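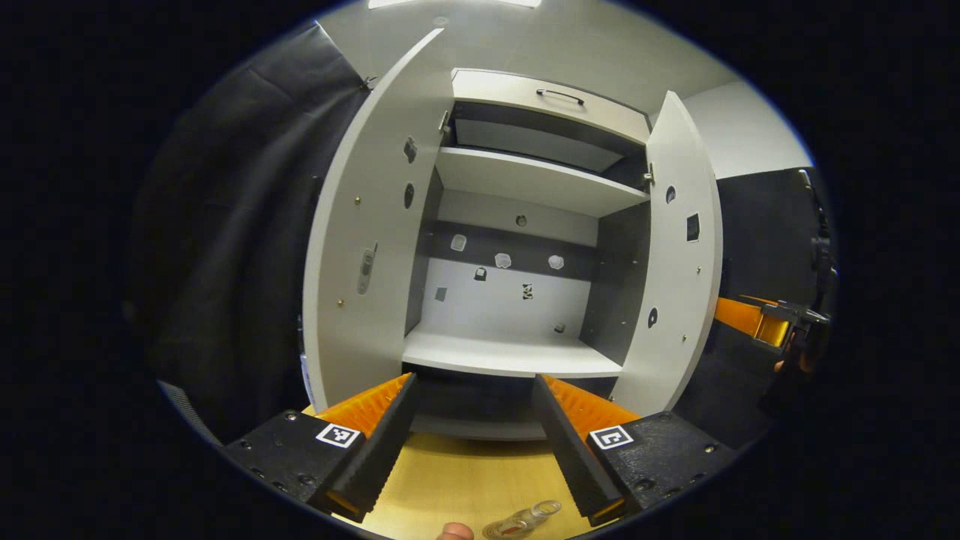
Storage furniture is among the least discussed items in a residence budget and among the most frequently repaired. At Clilenska Residence, which houses graduate students and visiting staff in 253 furnished apartments, the furnishings office received 813 work requests in its last reporting year, and the largest share of them concerned doors, drawers and shelves. The supervisor of that office, who has held the position since the opening of the Teter wing, agreed to speak with the residence bulletin about how cabinets are chosen, maintained and used. Much of the conversation dealt with the small white cabinet now being introduced across the property, with a drawer at the top and two doors below that open outward to left and right. The supervisor regards it as a sensible piece of furniture and was careful to say that it has its limits.

"People expect me to talk about color or style," the supervisor said. "What I look at first is how far the doors open. If a door stops halfway, the resident pulls it past the stop, and sooner or later the hinge comes out of the side panel. We had that problem for years with the old wardrobes in the Muñoz building."

Those wardrobes have since been withdrawn. Their replacements were selected after a trial in which several households used different cabinets over a full semester and reported on them at the end. According to the supervisor, the reports were more useful than any catalog. Residents wrote about where they stood when they opened a door, which hand they used, and what they kept inside. One household stored baking pans in a cabinet intended for linens and saw no reason to change.

"We had written 'bedroom' on the order form," the supervisor said. "Most of them ended up near the kitchen. After that we stopped writing a room on the form."

The office now buys its cabinets with white doors and shelves. The decision was made in part for ease of replacement, as a door taken from one apartment can be hung in another without a visible mismatch. It has also simplified the stockroom, where spare doors were formerly kept in four finishes. The supervisor acknowledged that white shows marks readily and that some residents would have preferred a wood tone. Cleaning instructions are included in the welcome folder and ask for a soft cloth and mild soap. Scouring pads are not permitted.

Handles were a separate matter. The earlier cabinets had shallow finger grooves, which older visitors found difficult, and a number of requests for pulls had been received before the change was approved.

"A long handle is better than a knob for most people," the supervisor said. "You can take hold of it high or low. A child can reach it, and so can someone sitting down. The only complaint I hear is that sleeves catch on it." 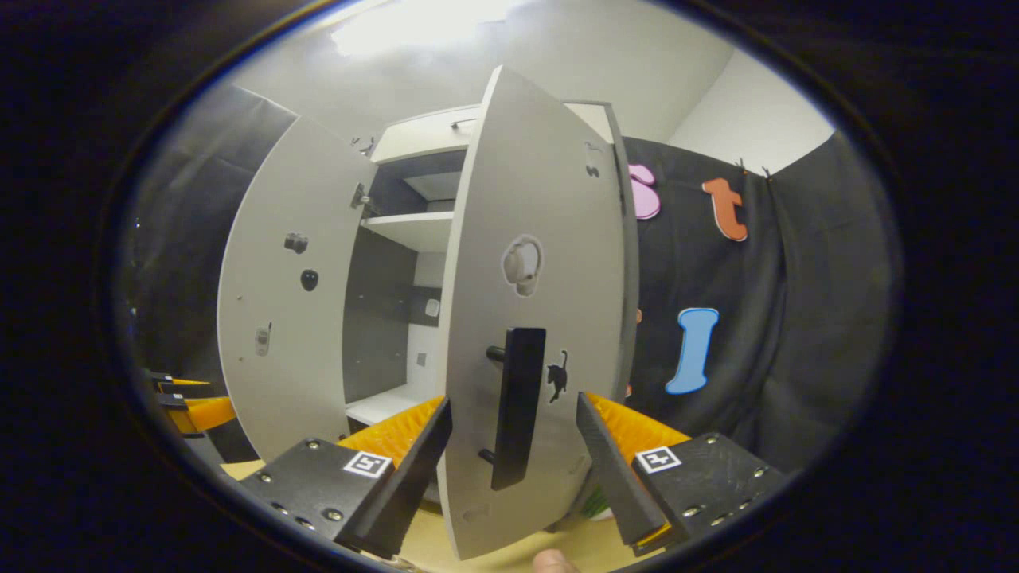

Asked whether residents may alter the furniture themselves, the supervisor drew a distinction between what can be removed and what cannot. Stickers, hooks with removable adhesive and shelf liners are allowed. Drilling is not, and neither is paint. A resident who wishes to have a handle moved or a latch added may submit a request, and the work is carried out by the office at no charge, provided that the original part is returned to the stockroom.

"I do not mind a sticker," the supervisor said. "It tells me somebody lives there. I mind a screw that is too long and comes through the other side."

Routine maintenance is modest. Hinges are inspected between tenancies, and the screws are tightened by hand. Power drivers were given up after several side panels were stripped in the course of one summer. The office orders hinge screws in boxes of 500 and expects a box to last through the spring. Latches are checked at the same visit. When a door no longer meets its neighbor evenly, the hinge is adjusted before any part is ordered, and in most cases the adjustment is sufficient.

The supervisor was more direct on the subject of loading. The lower compartment is meant for heavier articles, such as cookware, books and small appliances. The drawer is meant for light things. Residents tend to reverse this, placing tools or canned goods in the drawer, where they are within easy reach, and leaving the compartment for bags and boxes.

"I understand why they do it," the supervisor said. "Nobody likes to bend down. But a drawer full of cans will pull its runners loose, and then we have to empty everything onto the floor to fix it."

Spending on cabinets is reviewed each June. The present allowance is 400 dollars per apartment for all storage furniture, a figure that the supervisor described as workable if parts continue to be reused. Delivery is handled by Setness, which also collects damaged panels. The first apartments to be completed were those in the Teter wing, and the Muñoz building will follow as leases end. Residents who would like a second shelf may ask for one at the furnishings desk, which is open until 4 p.m. The shelves are held in the stockroom and are issued while supplies last.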